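Week 5: Handles, grips and the awkward matter of hands
Material Culture of the Everyday - handout to go with the February lecture

Read this before the seminar. Reading it during the seminar is a tradition of the course but has never been popular with the person teaching it.

Last week we looked at vessels and got as far as the spout. This week we move to the part of the object that meets the user. Museum catalogues are poor on this point. An entry will give you the maker, the date, the blade, the decoration on the blade and a quarrel over the decoration on the blade, and then say "handle, wood". Of the 80 entries I set last year's group to read, 17 said anything more about the handle than what it was made of, and several of those only mentioned that it was missing.

1. What a handle has to do

A handle passes force from the hand to the working end, and it tells the hand where to go. The second job gets less attention. A good handle can be picked up in the dark by someone thinking about lunch. A bad one has to be looked at first, turned round, and looked at again.

Keep these terms apart in your essays:

Grip - what the hand does.
Handle - what the hand does it to.
Shaft - the length between the handle and the working end.
Butt - the end furthest from the work. You may stop laughing by week 6.

2. Round, oval, flattened

A perfectly round handle is easy to turn on a lathe and easy to lose track of in the palm. That is fine for an awl, which doesn't mind which way up it is, and less fine for an axe. Oval and flattened shapes let the fingers feel which way the edge is pointing. Small changes of section matter a good deal, and this is why drawing a handle only from the side will cost you marks. 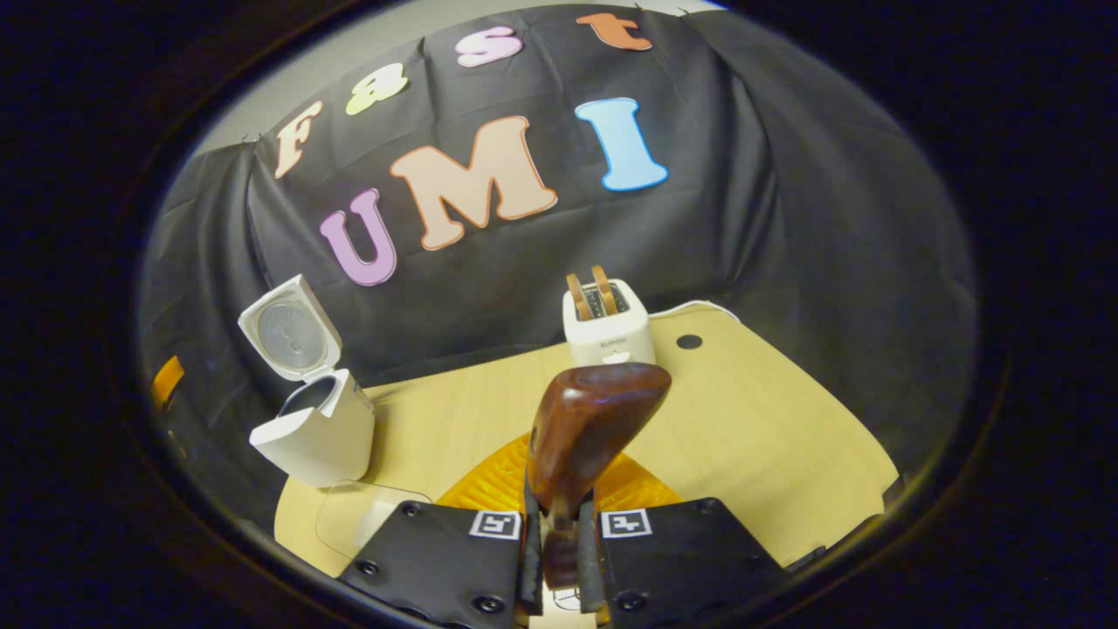
Photo: Gion Lüthi / course slide collection

Finish is the other half of the story. Gloss makes grain look deep and expensive, and buyers have always liked it. People who use a tool all day often like it rather less and have been known to go at it with sandpaper. When you meet a handle with its shine worn away in one place, don't write "damaged". Ask whose thumb it was.

3. Case study: the Bromanby pattern

Bromanby was a small works that sold garden tools by post. Its trade list offered 24 handles for what were, once you laid them side by side, four tools. Customers were invited to choose by trade, by height and by something the list calls "temper", never explained. Witkowska's article (in the reading pack, the badly stapled one) argues that the choice was mostly theatre, and that the works turned very nearly the same handle under different names. Onel disagrees, at length. Read both, and pay attention to what each of them counts as a difference. Onel had handled the things. Witkowska had the order books. You will have neither, so be modest.

4. Left hands

Most handles claim to suit either hand and then quietly don't. Look at shears, at bread knives, at the pouring lip of any milk pan. The Mestus catalogue listed left-handed shears on its last page, under "Sundries", between twine and mole traps.

For the seminar

Bring one object with a handle. Nothing sharp, nothing borrowed from the department kitchen. Write 200 words on how it asks to be held, without using the word "ergonomic". Draw the handle from the side and in section at two points. If the section is a circle both times, choose a more interesting object.

Reading: Witkowska, all of it. Onel, up to the part about rakes. The rest of Onel is optional, and I'll be able to tell who took the option.

Essay titles go up outside my office after the seminar. Question 3 has a typing error in it and I know about it.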